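Small Cards, Big Table: Khải Đỗ on stand-up signs
By Ngọc Đinh
6 Jun 2021

Khải Đỗ has been setting out tabletop cards for a living for long enough that he has stopped noticing them in restaurants. He works for Briem, a supplier in Vevthorpe that fits out meeting rooms and shared offices, and his part of the job is what goes on the tables once the furniture is in. I asked him to talk me through it.

He started in the warehouse. "I was packing chairs," he said. "Then a customer ordered 64 sign holders and wanted somebody to come and put them out. I had a driver's license, so I went."

That job took him a whole day. He had thought he would be finished by lunch. Most of the time went into trimming the cards, which had been printed slightly too wide for the holders. He now asks for one printed card before the rest are run off, and he tries it in the holder himself.

There are two kinds of stand he uses most. One is a clear acrylic holder on a strip base, with the card inside it. The other is a plain base with a slot, and the card stands in it on its own.

"The acrylic one is for anything people have to read," he said. "Numbers, a chart, a price list. It keeps the card flat. The slot base is for a picture, or a thicker card that can hold itself up."
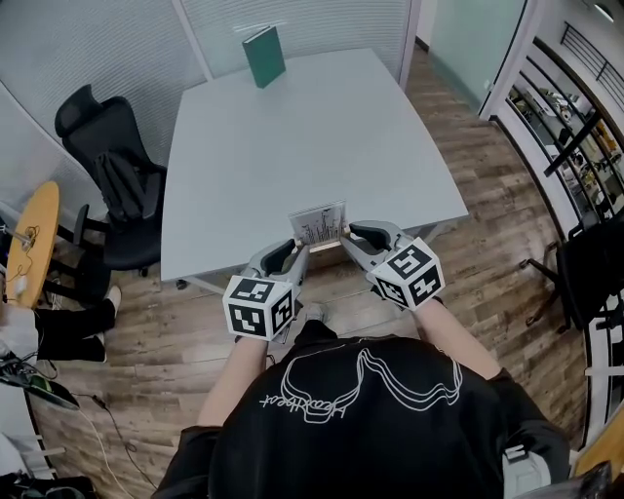
I asked where on the table a sign should go. Khải said he likes the near edge, on the side people walk up to, if the table is a big one. On a large pale table a small clear holder is easy to lose, and putting it in the middle makes that worse.

"People want to center it," he said. "It looks tidy on the floor plan. Then you're standing at the edge and you have to lean over to read it. Put it where your hands are."

He handles the holders by their sides. Fingers on the front leave prints, and prints show up under office lights. If one needs to move, he takes hold of both sides and lifts. Dragging it marks the base, and on some table finishes it marks the table too.

Anything else that stands upright he puts at the far end. A hardcover book can lean on a wall or a partition, as long as the surface behind it is firm. He checks that it won't slide by bumping the table with his hip. "That's the whole test," he said.

We got on to the decorative cards. Briem buys them from a small printer called Brirnonar, and they are mostly plants and insects in black and white. Khải was not sure about them at first. He thought customers would want color. In December he put out a set in a waiting area, and the office manager ordered more for the other floor.

"Black and white goes with whatever is already there," he said. "You've got a white table, black chairs, somebody's water bottle. You don't have to match anything. I like the ones with the tall stems. The shape suits a narrow card."

He keeps them in order in a shoe box, with a sheet of tissue between each one. The last time he did a stock check there were 274. 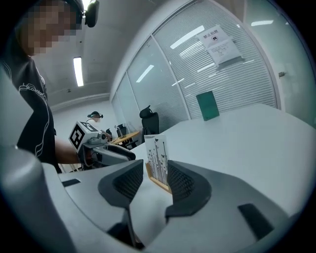
Cleaning and storage

For acrylic, Khải uses a soft cloth and water with a drop of dish soap. He doesn't use glass cleaner, which he says turned one batch cloudy. Wood bases get a dry cloth and that's all. He takes the card out first, every time.

Holders go back in their sleeves and are stored standing up. When they are laid flat in a pile the ones at the bottom get scratched. He learned this with an order of 900 for a trade fair in Pollerden, when the top layers were fine and the bottom ones had to be polished by hand over a weekend.

What he would change

I asked if there was anything he would like manufacturers to do differently. He wants a heavier base. "A light base is cheaper to ship, I understand that. But the air conditioning comes on and the card falls over, and then I get a phone call."

He also wants the card sizes printed on the box in inches, on the outside, where he can read them without cutting the tape.

Comments (3)

tablemat_lou: Same problem with cards cut too wide. Our print shop trims to the outside of the holder unless you tell them otherwise.

R. in Pollerden: Does he put anything under the wood bases? Ours slide.

Ngọc Đinh: I asked him. Small felt dots at the corners, but he only does it on glass tables.

Contact us | © 2021 Briem, Vevthorpe | Back to top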